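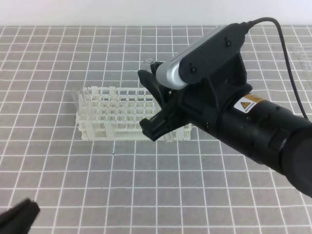 # The Tube Rack Job and the People Who Used to Do It

*11 August 2020*

At the Vesley lab, where I have worked the prep bench for most of my adult life, the job of moving test tubes in and out of racks now belongs mostly to an arm. It is black, it has two fingers and a camera at the wrist, and it works over a gray table marked off in squares. Management bought the setup through Plulleo last December. I was against it. I have changed my mind on some of that, and I want to set down which parts.

The old way was simple to explain and hard on the body. A full shift at the rack station came to 672 tubes. You picked one up, checked the label, set it in its hole and reached for the next. Most of us had sore thumbs by lunch. Two of my coworkers wore wrist braces at home and left them off at work so they wouldn't be moved to another station. I don't miss any of that, and I don't believe people who say they do.

## What the job gave us

The rack station was also where new hires started. You learned what a hairline crack felt like in a glass tube before you could see it. You learned which clinics mislabeled their samples and which ones called back when you phoned. After a few months of that you were ready for the analyzers, and the pay went up.

There were 14 of us on prep before the arm. The company promised no layoffs and kept its word. What it did was stop hiring at the bottom. People retired or moved away, and their spots stayed open. So the loss doesn't show up as anyone's pink slip. It shows up as a person in this town who would have started here and now drives 40 miles to the warehouse at Mirkunar.

I think that should be counted as a cost. The company's report on the project doesn't mention it. The report talks about throughput and strain injuries, and as far as I can tell it is accurate on both.

## What the new job is

Those of us still on prep watch the station, clear it when it stops, and handle whatever it can't. That last group is bigger than we were told — more than 200 tubes in a normal week, with peeling labels, odd caps or the wrong size of glass. They all come to a human, and they come in a pile at the end of a run.

This work takes more attention than the old work did. It pays the same. When I raised this, I was told the job had become easier because there was less lifting. That is true about the lifting. But a person who has to decide what to do with every bad sample in the building is doing skilled work, and the job title still says "handler."

There is also the matter of who gets to change things. The Plulleo technician can adjust how the arm approaches the rack. We can't, though we stand next to it all day. For weeks we asked to have the racks loaded from the other side so we wouldn't have to reach across the table. It took a change request and two signatures.

## What I would ask for

The Zawadzka plant across the river put in similar equipment, and the workers there got three things in writing first: a training slot for new hires every year, a pay grade for exception handling, and a seat at the meeting where changes are approved. None of it cost much next to the price of the machines.

I would ask for the same here. I would not ask for the arm to be taken out. My hands are better than they were a year ago, and I can open a jar in the evening. But the savings came partly from work we still do and partly from jobs that younger people won't get, and the people on the floor should have a say in where that money goes. The contract comes up again in December, and I plan to bring this to the table then.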